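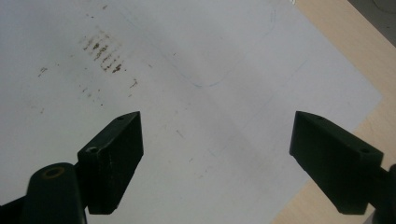 Figure 1. Gripper fingers open over the marked sheet, with brown staining at upper left.

Robot Handling Lab
Handout 6: Slip, drift and a finger that came loose
February 14, 2023

Read this before the lab session. You will need it for Worksheet 6 and for the written fault report.

1. Background

The hand-held gripper used in this course has two black fingers, each on its own arm. The fingers are 3D-printed and can be replaced. Each arm turns on a pivot. On the Plosmont bench the camera rides with the tool, so the recording shows what the fingers were facing but very little of the room.

The fault covered here came up in October during the pick-and-place trials on the Plosmont bench. The operator closes the fingers on a small part, lifts it, and sets it down inside an outline drawn on paper. A trial passes if the part ends up fully inside the line. The set was planned at 970 trials. It was stopped after 808.

2. What went wrong

For most of the set the results were steady. Then parts began to land to the left of the outline. At first the error was small enough that the operators corrected for it by hand without writing it down. That was the first mistake. By the time someone did write it down, the last 51 trials had all been recorded as passes even though the operator had been steering around a fault.

The set was stopped when a part slipped out of the grip during a lift. The operator reached under the open fingers with a bare hand to catch it, and the fingers closed. The injury was a pinched fingertip and needed no treatment. It was still reported, as any contact injury must be.

3. Cause

The left finger was loose at its mount. When the tool was picked up, the finger sat slightly off line. Under load it moved again. The fastener had been tightened when the fingers were last changed and had not been checked after that. The check interval on the bench card was 2,000 cycles, a number copied from an older metal finger. Printed plastic gives a little under a fastener, and the clamping force drops as it does.

A second cause was the target sheet. The blue pen line in Figure 1 can be made out at the upper middle, where it curves around a rounded corner. Lower down, between and below the fingers, the pen marks are thin and broken. If the reference line can't be read, a small drift can't be measured against it, and "inside the line" becomes a matter of opinion.

The brown marks on the sheet are a separate question. They run in short streaks, one above another, with specks scattered around them. The lab did not test them. Several reports from last year's class stated that they were grease from the pivot. Nothing in the picture shows that. In your report, write "brown marks, source unknown" and list what you would do to find out.

4. Rules now in force

Hands stay out from between the fingers unless the tool is switched off. If a part drops, let it drop.

Before each set, hold each finger at the tip and push sideways. Any movement at the mount means the tool is not used.

Recheck the fasteners every 100 cycles. Write the reading in the Haltel log, including when nothing has changed.

Replace the target sheet when any part of the outline is hard to read, or when there are marks on it that you can't explain. Keep the old sheet and write the trial numbers on the back.

If you catch yourself correcting for the tool, stop and record it. A corrected trial is marked C and does not count as a pass.

5. For the fault report (due at the start of the next lab)

Keep to two pages. Give the order of events first, then the cause, then the fix. Separate what was recorded from what you think happened. State which trials should be thrown out and defend the cutoff you chose. The full trial table is in the Samuel folder on the course drive, under October.

The Skikside bench uses the same fingers with a different mount. Its log shows no drift. Comparing the two is optional but will be read if you include it.

Search this course Go
Robot Handling Lab course pages | Contact the lab office | Back to top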